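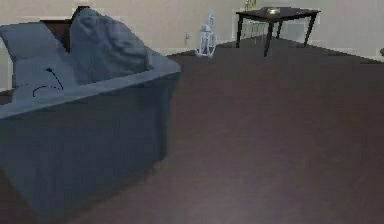
Sofa and cushion care

Most sofas wear out on the seats and arms long before the frame goes. A little regular work puts that off by years.

Vacuum the fabric once a week with the upholstery tool. Lift the seat cushions and do the platform underneath, where the crumbs collect, then run the crevice tool along the seams. If you have a pet, go over the arms with a damp rubber glove first – it rolls the hair into clumps you can pick off.

Turn loose seat cushions every Wednesday, or whichever day you hoover. Swap left and right as well if they are the same shape. Back cushions should be picked up by two corners and shaken, then thumped on the sides to push the filling back towards the middle.

Check the care label before you put any water on a cover. W means water-based cleaners are fine, S means solvent only, and X means vacuum only. Test on the back of the skirt and leave it overnight.

Fresh spills

Blot with a white cloth, working from the outside in. Do not rub. For tea, use 600 ml of lukewarm water with a teaspoon of washing-up liquid, dabbed on and then blotted off with plain water. Grease wants bicarbonate of soda left on for an hour and then vacuumed up. We have tried the Clorinano upholstery foam on a wool blend and it left a ring, so we went back to soap.

Flattened cushions

Feather pads come back after 20 minutes in a cool tumble dryer with a clean tennis ball. Foam will not. Once foam stays dented it needs replacing, and most foam shops will cut to size if you take the old piece in as a pattern. Fibre pads can be topped up through the seam with loose filling. Nartey sell it by the bag.

Floors near the sofa

Grit under the feet does most of the damage to a wood floor. Stick felt pads on each foot and change them when they go hard. Sweep before you mop, and wring the mop out well – standing water gets into the joints.
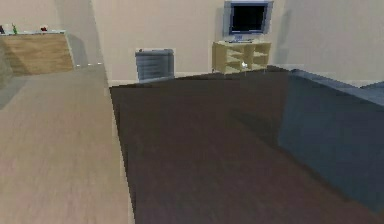 Marjoram, in the comments, prefers a dry microfibre mop for everyday use and says she only gets the wet one out when something has been spilt. She also warns that stick-on felt falls off heavy sofas, and uses the nail-in kind on wooden feet.

Nail-in pads are fine on solid feet. Drill a small pilot hole first or the wood may split.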